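Community Help > Student Robotics > Assembly and Manipulation

Arm seats memory fine on a bare board, misses inside a real case. What are we doing wrong?

Asked in January, 4 followers

I help run an after-school robotics club and this year the students picked the desktop assembly challenge. Two arms, one open PC tower, a tray of parts, and a rulebook written by someone who hates us. The task we're stuck on is putting a memory module into its slot. You get 500 points for a module that is fully seated and 216 for one that is in the slot but not latched, which tells you how often the second thing happens.

We practiced on a loose motherboard clamped flat to the table and got cocky. Then we moved to a full tower on its side and the arm started landing short of the slot, sometimes by a hair, sometimes by enough that it is basically petting the capacitors. The students have named the project Zustiston. I have asked why and I regret asking.

What we've tried so far:

- Recalibrated the wrist camera, twice. Once properly.
- Slowed the approach way down. It now misses with great dignity.
- Tied back some of the wiring. It helped for one afternoon.

We plan from a taught position for the case and then correct with the wrist camera. Is that dumb? We have until the regional round and about as much patience as you'd expect from teenagers who were promised robots and got alignment.

2 answers

Answer 1 (marked as accepted)

It's not dumb, it's just what everybody does first. I mentor a team on the same challenge (team Llanos, we placed in the middle of the pack at Ranier last season and had shirts made anyway) and we hit this exact wall when we went from bare board to full tower.

Your taught position assumes the case is always in the same spot, and it isn't. A tower lying on its side gets nudged whenever a student leans in to look at it, and they all lean in to look at it. With a clamped board you never noticed. Here's our bench, one overall view and two from the wrist:
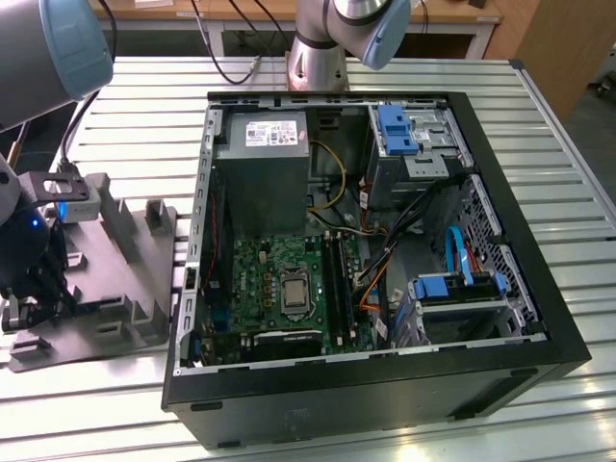
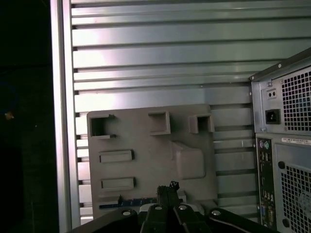
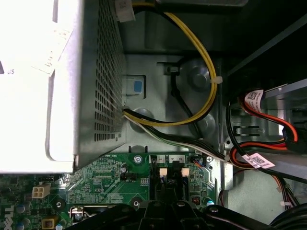
1. Find the case before you find the slot. Take one look from high up, fit the outline of the open case, and update the taught position from that. We do this at the start of every attempt, even when we're sure nothing moved. Especially then.

2. Pick landmarks on the board that don't look like anything else. Our students first tried to lock onto the slot itself, and a long dark slot is a terrible thing to match on because it looks the same if you slide it along. The light-colored latch clips at the ends work much better. A board screw is a decent backup if your lighting behaves.

3. Speaking of lighting. If the power supply is shiny, the wrist camera will happily set its exposure for that and then you're searching for a black slot in a dark picture, or the other way around with a big white blob where the label was. Fix the exposure by hand. We lost most of a month to auto exposure and blamed the gripper the whole time.

4. Treat the cables as obstacles you can't model. We gave up on planning around each wire and just draw a fat box over the whole bundle that says do not enter. The path gets longer and uglier and it works.

5. Check the tray too. Ours sits beside the tower and it had the same problem as the case, so the module was already off in the fingers before the arm went anywhere near the board. If your miss is always in the same direction, start there.

6. Come straight down over the slot, stop, look again, correct, and only then push. That second look is where we got most of our improvement. We were skipping it to save time, on a task where we kept scoring nothing.

On your wiring fix, tying it back is fine but do it the same way every time, and check your rules first. Ours let you move cables before the clock starts and not after.

Also log everything. We set a goal of 1000 attempts over the season and did not get there, but the log was how we spotted the tray thing.

Comment from the asker: It was the tray. Partly. The students had it sitting on top of a pencil. Number 6 is going in tomorrow. Thank you, and condolences on the shirts.

Comment: How do you do the fat box? By hand?

Comment from the answerer: By hand, per case model. One of our kids wrote something cleverer and it put the box on the wall behind the table, so by hand.

Answer 2

Get better fingers. We use the Bravari ones, had no problems after that. Also are you sure the module is even the right type for the board? The notch has to line up. We had 2 in our kit that were wrong and spent a whole meeting trying to make a robot do something a person couldn't do either.

Comment: Fingers won't fix a position error, but the notch thing is worth checking. Ask me how I know - or don't.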